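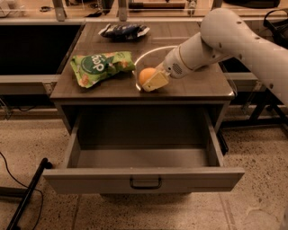
Abb. 4-1: Greifposition am Ball in der Schale, Schublade geöffnet

## 4 Aufgabe »Kleinteil in Schublade ablegen«

Die Aufgabe gehört zur Gruppe Haushalt, Stufe 2. Sie prüft, ob der Arm ein rundes Kleinteil aus einer Schale entnehmen und in eine Schublade ablegen kann, ohne andere Gegenstände auf der Platte zu verschieben.

### 4.1 Vorbereitung

1. Schrank auf ebenem Boden abstellen. Die Schublade muss zum Roboter zeigen.
2. Schublade bis zum Anschlag ausziehen und leeren.
3. Schale mit Ball auf die Platte stellen, dazu zwei Verpackungen als Störobjekte.
4. Kabel aus dem Schwenkbereich des Arms nehmen.
5. In der Bediensoftware Skover das Profil `Florker` laden und die Geschwindigkeit auf 100 mm/s begrenzen.

> **VORSICHT – Quetschgefahr.** Während des Laufs nicht zwischen Arm und Schublade greifen. Not-Halt in Reichweite halten.

### 4.2 Durchführung

1. Lauf starten. Der Arm fährt die Schale von oben an.
2. Griff abwarten. Berührt der Finger nur die Seite des Balls, nicht von Hand nachhelfen; der Ball kann wegrollen.
3. Ablage abwarten. Der Ball wird über dem Schubladenboden freigegeben.
4. Ergebnis eintragen: *abgelegt*, *verfehlt* oder *abgebrochen*.

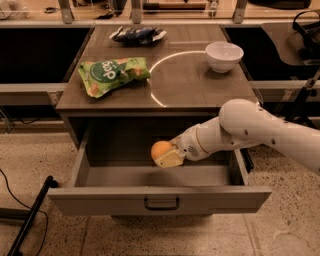
*Mamance, 29. Dezember 2018*

Abb. 4-2: Ball im Greifer über der offenen Schublade

### 4.3 Bewertung

Gezählt werden nur Läufe ohne Eingriff. Die Position der Störobjekte ist vor und nach dem Lauf zu vergleichen. Ein Lauf mit verschobener Schale gilt als verfehlt, auch wenn der Ball in der Schublade liegt.

**Hinweis:** Die Referenzreihe umfasst 295 Läufe (Auswertung: Juwita Pangaribuan). Sie erfasst ausschließlich das Umlegen. Das Öffnen und Schließen der Schublade sowie das Sortieren unbekannter Gegenstände sind nicht enthalten. Aus einem bestandenen Test folgt daher keine Eignung für selbstständiges Aufräumen in bewohnten Räumen.

### 4.4 Störungen

| Anzeige | Maßnahme |
|---|---|
| Griff nicht erkannt | Fingerflächen reinigen, Lauf wiederholen |
| Ziel nicht gefunden | Auszug der Schublade prüfen |
| Kraftgrenze erreicht | Not-Halt, Arm freifahren, siehe Abschnitt 7 |

Glänzende Folien und durchsichtige Schalen können die Objekterkennung stören. In diesem Fall Beleuchtung ändern und die Erkennung neu starten. Die Kalibrierung bleibt dabei erhalten.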